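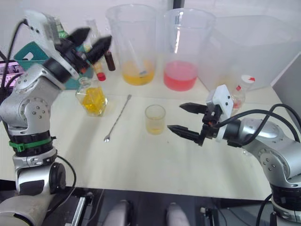 1. 과제 개요

본 보고서는 지역보건실습 교과의 조별 과제로 수행한 이동 구강검진 예약 부도 분석의 결과를 정리한 것이다. 대상은 Brarnthorpe 이동검진소가 Gramby 일대에서 운영하는 2개 노선이며, 분석 단위는 예약 건이다. 동일인이 여러 번 예약한 경우 각각 별개의 건으로 처리하였다.
지도: Inês Rebelo
제출일: 2019-05-09

2. 배경

Gramby에는 상설 치과가 없다. 주민은 이웃 읍내 치과를 이용하거나 이동검진 차량의 방문일에 맞추어 예약해야 한다. 차량은 마을회관, 초등학교 후문, Akgül 포장공장 주차장에 정차한다. 공장 정차지는 교대 근무자의 이용을 염두에 두고 추가된 것으로, 다른 정차지와 달리 저녁 시간대 예약을 받는다.

예약 부도는 사전 취소 없이 예약 시각에 나타나지 않은 경우로 정의한다. 부도가 발생하면 해당 시간의 진료 의자가 비게 되고, 같은 날 대기자를 부르기도 어렵다. 운영 측에서는 정차지별 부도 현황을 월간 보고에 포함하고 있으나 원인별 집계는 하지 않는다.

3. 자료

예약 기록은 검진소가 사용하는 예약 관리 프로그램 Plolalier에서 추출하였다. 추출 항목은 예약 등록일, 예약일, 시간대, 정차지, 연령대, 재진 여부, 연락 수단, 방문 결과이다. 성명과 전화번호는 추출 단계에서 제외하였고, 주소는 가장 가까운 정차지까지의 직선거리로 변환한 값만 전달받았다.

중복 등록과 기관 측 사유로 취소된 건을 제외한 최종 분석 대상은 1,407건이다. 이 가운데 부도로 기록된 것은 192건이다. 방문 결과가 공란인 기록은 일일 진료 명부와 대조하여 보완하였으며, 대조가 불가능한 기록은 제외하였다.

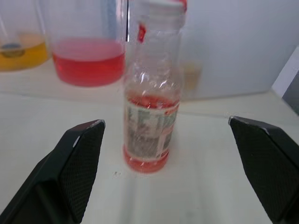
그림 1. 흰 탁자 위에 세워진 투명 플라스틱 병

4. 방법

4.1 변수 구성
예약 등록일과 예약일의 차이를 대기일수로 정의하였다. 거리는 800미터를 기준으로 이내와 초과로 구분하였다. 이 기준은 검진소가 도보 이용권을 정할 때 쓰는 값을 그대로 따른 것이다. 연락 수단은 문자, 유선전화, 없음으로 나누었고 문자와 유선전화가 모두 등록된 경우에는 문자로 분류하였다.

4.2 분석 절차
먼저 변수별 교차표를 작성하고 카이제곱 검정을 실시하였다. 이어서 부도 여부를 종속변수로 하는 로지스틱 회귀모형을 적합하였다. 독립변수는 대기일수, 거리 구분, 시간대, 정차지, 재진 여부, 연락 수단이다. 시간대와 정차지는 서로 연관되어 있어(저녁 예약은 공장 정차지에만 존재한다) 두 변수를 함께 넣은 모형과 하나씩 넣은 모형을 비교하였다.

4.3 면담
수치로 확인되지 않는 사유를 보완하고자 접수 담당자와 차량 운전 담당자를 면담하였다. 면담은 반구조화 방식으로 진행하였고 녹음은 하지 않았다. 기록은 조원이 각자 작성한 뒤 대조하여 합쳤다. 기록 간에 차이가 있는 부분은 담당자에게 다시 확인하였으며,
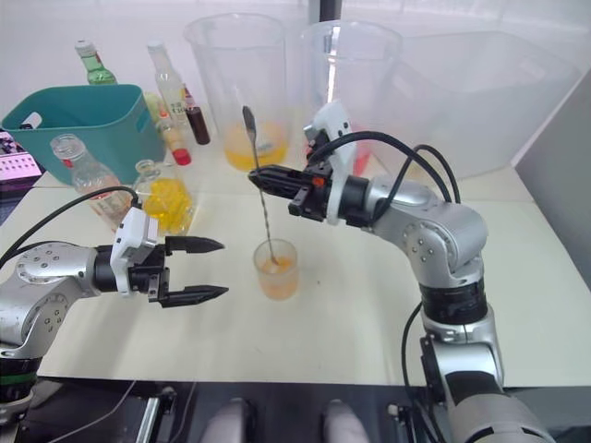 확인되지 않은 내용은 결과에서 제외하였다. 이용자 면담은 계획 단계에서 검토하였으나 실습 기간 안에 윤리 심의를 마칠 수 없어 실시하지 않았다.

5. 결과

대기일수가 길수록 부도 비율이 높았다. 이 경향은 모든 정차지에서 같은 방향으로 나타났고, 회귀모형에서도 유지되었다. 거리 구분은 교차표에서는 차이를 보였으나 다른 변수를 통제하면 유의하지 않았다. 도보권 밖에 사는 이용자가 상대적으로 이른 시점에 예약하는 경향이 있어 대기일수와 겹친 것으로 해석된다.

공장 정차지의 저녁 예약은 낮 예약보다 부도가 많았다. 접수 담당자에 따르면 교대표가 예약 이후에 변경되는 일이 잦고, 변경된 근무자는 검진소 전화가 닫힌 뒤에야 취소가 필요하다는 사실을 알게 된다. 예약 기록에는 교대 변경 항목이 없어 이 설명을 자료로 검증하지는 못하였다.

연락 수단이 등록되지 않은 예약은 건수가 적어 신뢰구간이 넓다. 문자와 유선전화 사이의 차이는 확인되지 않았다. 재진 예약은 초진에 비해 부도가 적었다.

11월에는 노선 조정으로 초등학교 정차 시각이 바뀌었다. 변경 안내문은 차량 내부와 마을회관에만 게시되었다. 운전 담당자는 이전 시각에 맞추어 나온 이용자가 있었다고 진술하였다. 이 달의 초등학교 예약을 제외하고 모형을 다시 적합하였으나 주요 계수의 방향은 바뀌지 않았다.

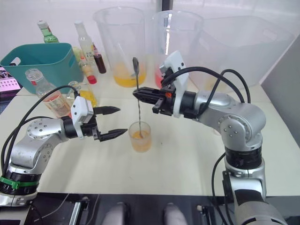
그림 2. 주황빛 액체가 담긴 투명 플라스틱 컵과 금속 바 스푼

6. 논의

대기일수는 운영 측에서 조정할 수 있는 변수이다. 예약 가능 기간을 줄이면 부도가 감소할 가능성이 있으나, 방문일이 드문 정차지에서는 예약 기회 자체가 줄어드는 문제가 있다. 따라서 전체 노선에 일괄 적용하기보다 방문 빈도가 높은 마을회관 정차지에서 먼저 시행하고 경과를 보는 방안을 제안한다.

공장 정차지에는 야간 취소 접수가 필요하다. Plolalier에는 문자 회신으로 예약을 취소하는 기능이 있으나 현재 설정에서는 꺼져 있다. 접수 담당자는 회신 오류로 예약이 잘못 취소될 경우의 처리 절차가 없다는 점을 우려하였다. 해당 기능을 사용하려면 취소 확인 문자의 문안과 담당자를 먼저 정해야 한다.

7. 제한점

부도 기록은 접수 담당자가 수기로 입력한 것으로, 늦게 도착하여 진료를 받지 못한 이용자가 부도로 분류되었을 수 있다. 직선거리는 실제 도로와 보행 여건을 반영하지 않는다. 특히 철길 건너편 주택지는 정차지와 가까운 것으로 계산되지만 건널목까지 우회해야 한다. 또한 반복 예약자의 상관을 모형에 반영하지 않아 표준오차가 과소 추정되었을 수 있다.

8. 후속 작업

교차표와 회귀계수 전체는 별첨 1에, 면담 질문지는 별첨 2에 수록하였다. 추출 자료는 과제 평가 종료 후 검진소에 반납하며, 분석 코드는 학과 서버의 실습 폴더에 보관한다. 반복 예약을 고려한 재분석은 다음 학기 조에서 맡는다.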